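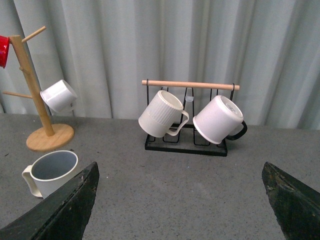 Kukness Mugs

Notes and tables on how mugs are stored, hung and put away at home

Version 2

What is in this collection

Kukness Mugs is a small collection of photographs and written notes about one household task: putting mugs where they belong after washing. It covers two kinds of storage, the mug tree and the wire rack, and the many small decisions a person makes between them. The collection has 900 photographs and 200 written notes. Each note belongs to one or more photographs and explains where the mugs should go and why the owner of the kitchen wants it so.

I started this work because I wanted to write a guide for arranging small kitchens and I could not find good material on mugs. There is much written about plates and about knives. Mugs are treated as if they find their place alone. In my experience they do not, and a shelf with mugs is the first shelf that becomes disordered.

Words used in the notes

Mug tree: a stand with a base, a post and pegs. The mug hangs on the peg by its handle. The post may be straight or slanted, and both are called a tree here.

Rack: a holder made of wire loops. It may have a tray at the bottom or stand directly on the table.

Upright: the opening of the mug is up.

Inverted: the opening is down.

Hanging: the whole weight is on the handle. If a mug is on a peg but its bottom also touches the table, the note says "resting on peg" and it is not counted as hanging.

Waiting: the mug stands on the table and has no place yet. This word gave us the most discussion. A mug standing next to a tree is often waiting, but some people keep one mug on the table always, for the next coffee. When we did not know, we wrote "upright, not assigned".

How the folders are arranged

photos/ has the photographs, in subfolders by table surface (stone look, wood, cloth, other).

notes/ has one plain text file for each note. The first line is the storage type, the second line is the wish of the owner, and after that there is free text.

tables/mugs.csv has one row for each mug in each photograph.

tables/stands.csv has one row for each tree or rack in each photograph.

Columns in mugs.csv

photo_id: the name of the photograph without the ending.

color_out: the color of the outside. We use simple names only, for example white, red, blue, gray. There is no cream and no ivory, all such mugs are white.

color_in: the color of the inside, if it can be seen. Many mugs are white outside and have another color inside, so please do not fill this column by guessing.

position: hanging, resting on peg, upright, inverted, on side.

handle: left, right, front, back, or hidden. The direction is from the point of view of the photograph.

whole: yes or no. A mug is "no" when a part is outside the photograph or behind another thing.

place: the storage the owner wants for it, copied from the note. Empty if the note says nothing.

Columns in stands.csv

photo_id: as above.

type: tree or rack.

material: wood, metal, other.

tray: yes, no, or not seen. For a tree this is always empty.

pegs_seen: how many pegs can be seen, not how many the tree has. Version 1 had the column "pegs", and people used it as the full number. I am sorry for that confusion.

Rules that owners gave us

These come from the notes and they are not advice from me. I put them here because they help to understand the column "place".

Heavy mugs go on the lower pegs. Almost every owner with a tree said this in some form.

Do not hang two mugs on neighboring pegs on the same side if their rims touch. Small chips come from this, and the owner sees them only much later.

Mugs with a narrow handle go to the rack. A peg that is thick for the handle makes the mug sit crooked, and then it is difficult to take it with one hand.

Fill the tree from the back. The mug for everyday use comes last, so it stays in front.

In a rack, all handles look in one direction. Some owners prefer right and some prefer left, and one household has changed it 2 times during our work.

Dry the bottom before the mug goes in a rack with a tray. Otherwise a ring of water stays on the tray. A thin cloth on the tray is also a solution, but it must be washed.

Known problems

White mugs are too many. They are the most common mugs in the kitchens we know, and the collection shows this. If you want to study color, please take an equal part from each color first.

The inside color depends much on the light. A white inside can look blue or gray when the window is behind the mug. We wrote the color as it looks, and we did not correct it.

In 60 photographs the handle is hidden and the note does not say where it is. These have "hidden" in the table and should stay so.

Wooden trees are mixed in one class. Saodah Pelupessy asked for separate names for different woods, but we could not be certain from photographs only, so the table says wood.

Changes from version 1

The column "pegs" is now "pegs_seen".

"Standing" is divided into upright and inverted.

The notes from the Plundell kitchen were typed again — the first files had lost the line breaks.

The Dirko and Manole subfolders are joined into the folders by table surface.

Use and thanks

You may use the photographs and notes for teaching, writing and research. Please name the collection as Kukness Mugs, version 2. If you find a wrong row, write the photo_id and the column in your message, and I will repair it in the next version, planned for December.

I thank Saodah Pelupessy, who read all the notes and checked the handle column from the first row to the last.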